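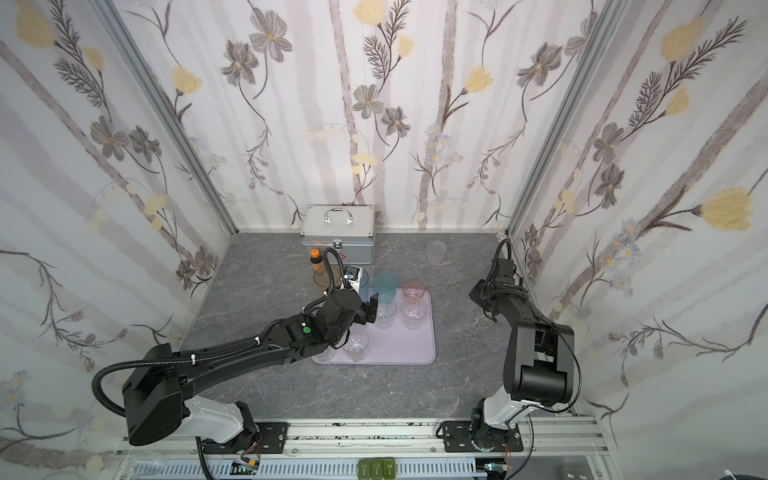
Re: [podum-list] Cups for the August picnic

On Fri 3 May the list wrote:
> Does anyone have plastic cups we could borrow? Last year we bought
> 800 throwaways from Drikton and half went in the bin. Happy to pick up.

I've got heaps! Mostly clear ones, plus a few coloured – light blue, pink, an amber one – and some frosted white that I'm fond of, so I'd like those back please. They stack all right if you put coloured on top of clear, but don't go too high or they wobble (ask my kitchen floor).

You're welcome to the lavender tray too. The rounded corners make it much nicer to carry than that awful Bulletti one with the sharp rim.

I can do 35 without raiding the neighbours. Are we still at the Olmedo end of the park, or has that moved? If it's the far side I'll bring the trolley.

Could someone else do jugs? Mine leaks.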